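用了两个月的 Novholm 桌面文件收纳架，来说说真实感受

我在家办公，桌上常年堆着发票、快递单、说明书、孩子学校发的回执，找一张纸能翻半个钟头。八月份终于下了决心，买了 Novholm 的三层文件收纳架，顺手又配了一包 Jurnier 的索引分隔卡，一包 40 张。本来想买 Alledell 那款带抽屉的，犹豫了好几天，太占地方，算了。

先说架子。组装不难，8 颗螺丝，附带的小扳手有点短，拧到最后手指头疼，我后来换了自己的工具。装好以后挺稳的，A4 纸横着放刚刚好，竖着会露出一小截。三层之间的高度不能调，这点我不太满意，最上面那层放厚一点的文件夹就得硬塞。边角磨得很圆滑，没有刮过手，这个要表扬一下！

再说分隔卡。纸质偏厚，标签口突出来的那一小块用了两个月也没卷边，铅笔圆珠笔都能写，就是用中性笔要等一会儿才干，我左手写字，蹭花了好几张（气死）。字母的那几张对我没什么用，我都翻过来写中文了，“水电”“保修”“看病”这样分，一眼就能找到。
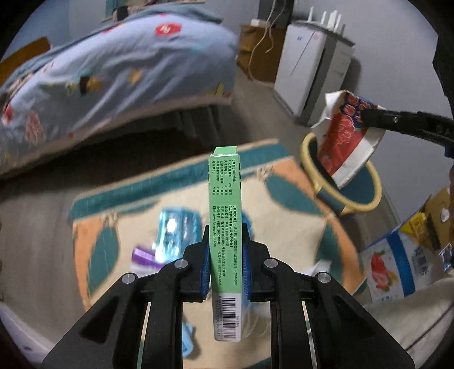
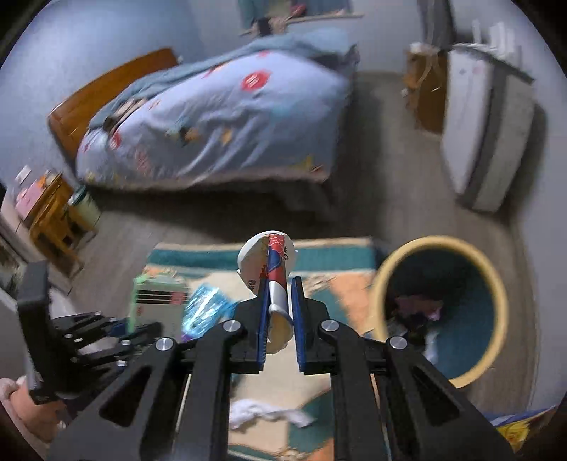

分类这件事我试了好几种办法，最开始按月份，后来发现根本记不住哪张单子是哪个月的，就改成按用途。最难归的是那些不是纸、又舍不得马上扔的东西，比如药盒。像照片里淡绿色的这种，盒面上密密麻麻印着成分、厂家和电话，还有条形码，想查的时候偏偏就要找它。我现在的做法是拆开压平，夹在“看病”那张卡后面，压平以后不占什么厚度，抽出来也方便。不过一格里最多夹 3 个，再多分隔卡就往前倒了。

往前倒的问题我专门问过同事 Morven Rennie，她用的是 Mackay 的金属书立，说在最后面顶一个就行。我照着试了，确实好很多，但书立底板太长，会从架子后面伸出来，靠墙的话要留出一条缝。如果厂家能自己配个挡片就好了，这钱我愿意多花。

价格方面，架子是 96 块，我觉得还可以接受。客服回复有点慢，我问能不能单买一层加高，第二天才回我说没有这个配件。包装倒是很结实，泡沫塞得满满的，就是拆的时候掉了一地渣。

打四星吧，扣掉的一星给不能调的层高。纸多、桌子又不大的可以考虑，文件夹偏厚的最好先量一下再下单。分隔卡我准备再买一包，这次想要纯空白的，有谁知道哪里有卖请留言告诉我～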